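3.2 Sample preparation and storage

Buns were supplied by Gremar from a single recipe and baked at the firm's own site in two batches. Each batch was cooled on open racks before being packed in sealed polythene bags and delivered to the laboratory in the afternoon. Buns with split crusts or visible dents were set aside on arrival. Of the 466 buns received, 400 went forward to the storage trial.

Storage followed the method of Lindqvist and Piras with two changes. First, the bags were kept in the dark, as light had been found to affect crust colour in the pilot work. Second, the bags were not opened between sampling points, so that each measurement came from a bun that had not been handled since packing. Half of the bags were held at room temperature and half in a chilled cabinet.

At each sampling point the buns were sliced along the side with a serrated blade, and the upper and lower parts were treated as separate samples. Crumb firmness was taken as the peak force needed to press a flat disc a fixed distance into the cut face. The disc was placed at the centre of the face, as readings taken close to the crust were higher and varied more from one bun to the next. 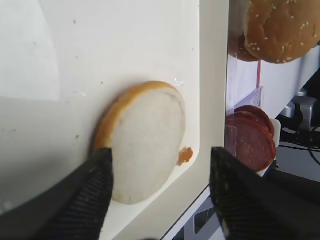 Figure 2. Halved bun with the cut face upwards.

Moisture was measured on crumb taken from the same half after the firmness test. The crumb was cut into small cubes, weighed, dried in an oven overnight and weighed again. Crust was measured separately - a step often left out in work on soft rolls, where the crust is thin and is usually ground up with the rest. Combining the two would have hidden the movement of water from crumb to crust, which is the main concern of section 4.

Each half was also scored by a trained panel led by Hartono. Panel members pressed the cut face with one finger and rated it for softness and spring, then tore off a piece and rated it for dryness in the mouth. They were not told how long the bun had been stored or at what temperature. Scores from the first session were used for training only and do not appear in the results.

Firmness readings were compared by storage time and temperature, with batch included as a random effect. Confidence limits for the rate of firming were found by resampling the data 1,000 times. Readings from buns with large holes beneath the disc were removed before the analysis, and the same rule was applied to both batches. The chilled buns firmed faster than those kept at room temperature; the size of this effect is given in section 4.1.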